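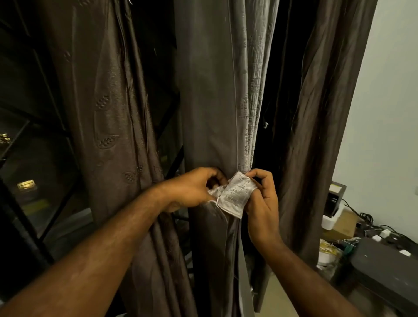 Where do I find the washing instructions on a curtain?
Look low down on the back, near the hem or a side seam. Most makers sew a small label there. If it has been cut out or has faded, go by the fabric: satin types take a cool wash or dry cleaning, and heavy lined ones usually go to the cleaner.

Curtains: Checking, Hanging and Dressing

Gallery posted January 3, 2021

We look after the curtains in all the shared rooms and guest rooms, 122 panels in total. Most come down once a year, in November, and go back up before the holidays. The short notes are for anyone who wants to do the same at home. Click a picture to see it larger.

1. Care label on the grey panel
The label is sewn in at the hem seam, on the lower part of the panel. Read it before every wash, even if you think you remember it. The small print creases easily, so flatten it between your fingers and take it to a window if you need to.

The brown curtain next to it has leaf motifs embroidered in the same brown as the cloth. Embroidery should be pressed from the back, over a towel, with the iron on low. Loose threads on any panel get snipped with small scissors. Pulling them can pucker the weave.

If two different fabrics hang side by side, wash them separately. Our grey Tralla panels and the brown Jevska ones have never shared a load, and both have kept their color. 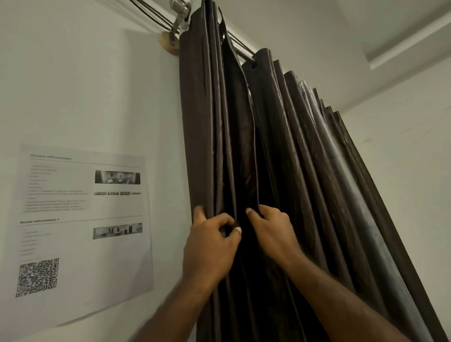 Housekeeping and Linens Department — Nurent House

2. Setting the folds on the brown curtain
Satin-like fabric shows every crease, so the folds are set by hand once the curtain is on the rod. Take one pleat in each hand, as high as you can reach without stretching, and run your hands down to the hem. Then move along to the next two.

This curtain has grommets punched through the top, and the metal rod passes through them. With an even number of grommets, both ends of the panel turn toward the wall — check this before you put the rod back on its brackets. It saves taking it all down again.

Leave the curtain drawn back in its folds for two or three days if the room can spare it. Heavy cloth settles under its own weight and small wrinkles drop out. Use a steamer on the rest, held a hand's width away.

Notes
Wipe the rod with a dry cloth while the curtain is down.
Keep spare hooks in a labeled bag with the room number on it.
Replacement panels come from Karamanlidis and take roughly 3 weeks.

To report a torn hem or a missing hook, call Geeta Pandey in Linens at extension 329.

Back to all galleries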